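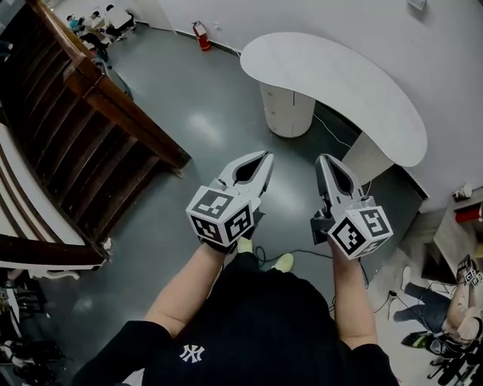 Kojo Amoah asked whether the handrail on a curved stair can be cleaned with the same product as the treads, and whether the floor at the top should be done before or after. Both questions come up often, so they are answered first.

Last updated: 21st January

Can one product be used on rail and treads?
No. Treads take Barndale floor soap, diluted. The rail takes a damp cloth and a drop of washing-up liquid, then a dry cloth. Polish on a handrail leaves it slippery and is not to be used.

Stairs or landing first?
Stairs, from the top down. Grit from the treads gets carried back up on shoes, so the landing is mopped last.

How do I keep a glossy grey floor from streaking?
Use less soap. Most streaks are residue from earlier washes. Mop once with plain water, change the water, and mop again. If streaks remain, use Curley neutral cleaner at 60 ml to a full bucket.

What about cables on the floor?
Unplug and lift them before wet mopping. Where a cable has to stay, dry sweep only and leave a hand's width either side. Cable covers are in the Cludis catalogue, item 187.

Can the fire extinguisher be moved?
Lift it, wipe beneath, and put it back in the same spot. Wipe the body with a dry cloth. Do not spray anything near the hose or handle.

How are marks removed from white skirting and the panels beside the stairs?
Soft sponge and warm water. Abrasive pads take the shine off the paint. Scuffs that will not shift are touched up in February.

Who do I ask about chipped treads?
Cheng-en Chu. Give the tread number, counted from the top.

16 comments · 70 shares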